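Nutance to Bring Cooking Fantasy Series Brivovach to Home Video

27/07/2019

Hi everyone, Vy Bùi from Nutance here. I run the anime side of our little label, which means I pick the shows, argue about the cover art and write these announcements (sorry, you get my voice and not a proper PR person's). I've been sitting on this one since May and I'm so glad I can finally type it out: Nutance has picked up the North American home video rights to Brivovach, all 16 episodes, and we're putting it out on Blu-ray in two volumes.

If you haven't run into Brivovach before, let me try to sell you on it. Chiba is a dishwasher at a roadside inn in a mountain town called Womora. She can't cook. She's terrible at it, and the first episode spends a good long while on exactly how terrible. Then a traveler skips out on his bill and leaves a recipe book behind as payment, and every dish in it does something to the person who eats it. One soup makes you tell the truth. One dumpling makes you forget your own name until sunrise. Chiba starts working her way through the book, and pretty soon people a lot scarier than the innkeeper want it back.

I went in expecting a cozy show and I did get one, for maybe three episodes. After that it gets tense! There's a long stretch in the middle set over a single banquet, and I watched it straight through with my dinner going cold on my lap. The fights are short and a bit clumsy, the way fights between cooks probably would be, and I mean that as praise. The food looks fantastic too. Whoever drew the broth in episode 7 deserves a vacation.

So, what's in the sets. Volume 1 has episodes 1 through 8 and Volume 2 has 9 through 16. Each one comes with the original Japanese audio and a brand new English dub, plus subtitles that we retranslated from scratch. The older subtitles floating around had most of the dish names wrong, and in a show like this the dish names are half the plot – there's a pun in episode 5 that the whole finale hangs on, and it took our translator a week to find an English version that works.

On the extras side, you'll get the clean opening and ending, the original TV spots, and commentary tracks on four episodes with our English cast. I sat in on the recording for those. The one for episode 12 goes completely off the rails when everybody starts comparing the worst thing they've ever served to guests, and we left all of it in.

We're also doing a limited box. It holds both volumes and a hardcover booklet with Chiba's recipes written up so you can make them at home (no magic included, I checked). We're making 2000 of those and that's the whole run. The regular editions will stay in print as long as people keep buying them.

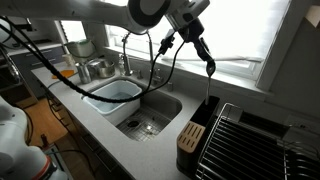
A spoon over the sink and a utensil caddy on the counter.

A word on the dub, because I know some of you will ask. We cast it from scratch and we didn't rush it. Chiba was the hard part. She has to be grumpy and still make you root for her, and she talks with her mouth full in nearly every episode. We listened to a lot of auditions with actual crackers involved. I think you're going to love who we found, and we'll put the full cast list up on the Nutance site along with a clip from the first episode.

Preorders for the box and both regular volumes will open through our online store, and your favorite anime shop will be able to order the regular editions too. We'll post prices and the street date there as soon as they're locked. If you're on our mailing list, you'll get the preorder link two days early.

Reviewers who'd like a check disc of Volume 1, please write to me through the press page on our site and tell me where your reviews run. Same goes for interview requests with the dub cast.

Vy Bùi
Anime Releases, Nutance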